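Review: the Tondelum method for two-handed packing tasks

Reviewed by the Applied Handling Group, Mensah Institute
Category: training methods for two-armed robots
Version reviewed: 4, with the Jultlow task library

Tondelum is a method, supplied with software, for teaching a two-armed robot a handling task from demonstrations given by a human operator. This review considers how well it serves a laboratory that wishes to work with cardboard packaging and soft contents such as cables. It is intended for readers who already operate a two-armed robot and are deciding which training method to adopt next.
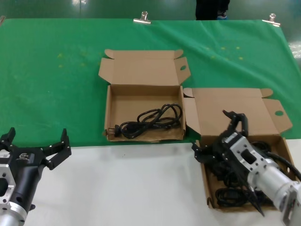
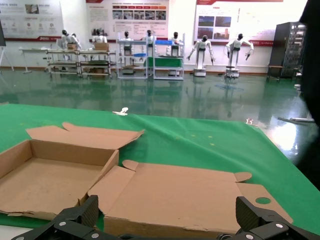 Cardboard boxes on the green cloth, from the packing work.

The central idea is simple. Most methods of this kind treat a demonstration as one long recording and ask the robot to reproduce it from start to finish. Tondelum divides each recording into short stages, such as opening a lid, reaching into a box or releasing a cable, and learns a separate judgement of when each stage is complete. The robot may then return to an earlier stage if the later one does not appear to be going well. The division is made by the software, although the operator may correct it by hand.

Scope of the assessment

The group collected 196 demonstrations over nine working sessions in November. Three tasks were set: placing a cable in an open box, removing a cable from a box, and folding a flattened box into shape. The same demonstrations were used to train Nilwood, our existing method, so that the two could be compared on equal terms. Each trained task was then attempted repeatedly with the boxes in positions that had not been used in the demonstrations.

Setting up

Installation took the better part of a morning. The written guide is clear on the software and rather thin on the alignment of the wrist cameras, and two settings had to be found by trial. Laboratories whose grippers have more than two fingers should note that the default hand profile assumes a simple pinch. A fuller profile is available, but it must be switched on before any recordings are made. The group lost one session of data by discovering this afterwards.

Correcting the stage divisions is the most demanding part of the work. The software places most boundaries sensibly where the hand opens or closes. It is less reliable where the hand remains closed and only the aim of the movement changes, as when a cable is first lifted and then lowered into a box. Some 8 minutes of correction were needed for each group of recordings, and this should be allowed for in planning.

Results with cables

Cable handling is where the method shows the clearest gain. Under Nilwood, a missed grasp commonly led the robot to continue with an empty hand to the end of the task. Under Tondelum, the robot usually returned and reached again. Recovery was slower than an operator would have managed, and on several attempts the same unsuccessful grasp was repeated until the time limit was reached. The limit can be shortened, and we would advise doing so.

A loose end hanging over the side of the box remains a difficulty. The completion judgement tends to accept the cable as packed once the main bundle is inside. Additional demonstrations of this case improved matters to a degree, though not enough for unattended use.

Results with folding

Folding was less satisfactory. Cardboard changes with use: creases soften, tabs tear and flaps no longer stand at the angle they had when new. Both methods performed noticeably worse on worn boxes, and the advantage of Tondelum over Nilwood was small. The side tabs were the usual point of failure. The supplier's notes recommend replacing boxes regularly during collection, but a robot trained only on crisp cardboard is of limited value in a packing area. We would prefer to see guidance on mixing new and worn boxes in the training set.

Support and documentation

Questions put to the supplier were answered promptly. The Jultlow task library is well organised, and its cable examples were a useful starting point. Its folding examples use a different style of box from ours and were set aside.

Rating

Ease of setting up: 3 out of 5
Quality of results, cables: 4 out of 5
Quality of results, folding: 2 out of 5
Documentation: 3 out of 5

The group recommends Tondelum to laboratories working mainly with cables and similar soft items, provided that staff time is set aside for correcting the stage divisions. Those concerned chiefly with box folding have little reason to change from Nilwood at present. The group will continue to use Tondelum for its cable tasks and will repeat the folding assessment when the next version is released.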